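We got to Juterach Nature Farm a little after 9 in the morning, which with two kids, one stroller and a lost sandal felt like a medal-worthy performance. The July open day is the only time all year they let families walk the whole loop, barns and bog and all, and I'd been looking forward to it since spring.

You park in the mowed field past the farm stand. Follow the flags, not your phone, which will try to send you down the logging road. At the welcome table they gave each kid a cloth trail bag with a magnifier, a stubby pencil and a card with pictures to check off. My six-year-old had hers half filled in before we'd left the parking field (I'm pretty sure the "woodpecker" was a robin, but who am I to argue).

## The loop

The Berotell Trail is 2 miles if you do the whole thing, and we did the whole thing! The first stretch is packed gravel and the stroller rolled along fine. After the footbridge it turns to boardwalk, still OK, and then there's a rooty section through the hemlocks where I ended up carrying the baby and my husband ended up carrying the stroller. If you have a carrier, bring that and leave the wheels in the car.

The boardwalk was my favorite. Walter Correa was leading the bog walk and he's wonderful with little kids. He had them all lie down on their bellies on the planks, grown-ups too, and look for sundews at eye level. There were so many of them, tiny red sticky things the size of a shirt button. One boy asked if they could eat a finger and Walter said they'd have to be very, very patient. That kept my daughter going for the rest of the walk. She held her finger near every plant she saw.

There's a board at the trailhead with the bird count on it, 1,461 sightings logged by visiting families so far this year, and each group gets to add theirs at the end. We added 4 robins, a heron and something brown.

## The story stops

Along the second half they've set up story stops, which are pages of a picture book mounted on low posts, one every few minutes of walking. Hongmei Cai wrote it for the farm. It follows a toad named Cakus who can't find a place he likes to sit, and each page has a small thing to do before you go on: hop to the next rock, close your eyes and name three sounds, find a leaf bigger than your hand. My daughter ran from post to post. RAN. This is a child who usually needs a cracker every hundred yards.

The posts are at toddler height, so be ready to crouch. One page was missing when we went through, between the mossy log and the pond, and a kind mom coming the other way told us what happened (he sits on a turtle).

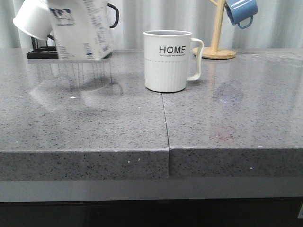
*Words by Carmela Sorrentino | Family Outings*

## Barns and lunch

The loop comes out behind the barns. Kids could brush the goats in the near pen, and there was a hand-washing station right at the gate with soap that was still full at noon, so thank you to whoever was on top of that. The sheep were shy. The chickens weren't, and one of them took half a granola bar off the baby.

In the old milking room Ornella Ferri was running the wool table, where you could try carding and then make a felt ball in a tub of soapy water. It takes longer than you'd think. We were there a good while and came away with one lumpy green ball and two soaked shirts. Pack a change of clothes! I say this every time and I forgot again.

For food there was the Zanetti wagon, doing flatbreads and lemonade, and a line that moved fast. Plenty of people had brought picnics and spread out under the maples. The shade goes early, so claim your spot before you do the barns if you can.

## What I'd do next time

I'd go straight to the bog walk when the gates open. By late morning the groups were big and the kids in back couldn't see much. I'd also skip the hayride, which was a long wait for a short lap around a field we'd already walked through, though my husband disagrees and would like that noted.

Carmela Grasso at the welcome table told me they'd had 400 people last year and had already passed 716 this time, with the afternoon still to come. You could feel it in the parking field but hardly at all on the trail, where we had whole stretches to ourselves.

- Restrooms are by the farm stand and behind the big barn, none on the loop
- Bug spray for the hemlock section, you'll want it
- No dogs on the open day
- Water refill at the barn, next to the goat pen
- Most of the loop is shaded apart from the boardwalk

We left when the baby started chewing on the trail card. The felt ball is now drying on our porch rail and has been named Cakus, and my daughter wants to know when we're going back to see if the sundews got anybody's finger.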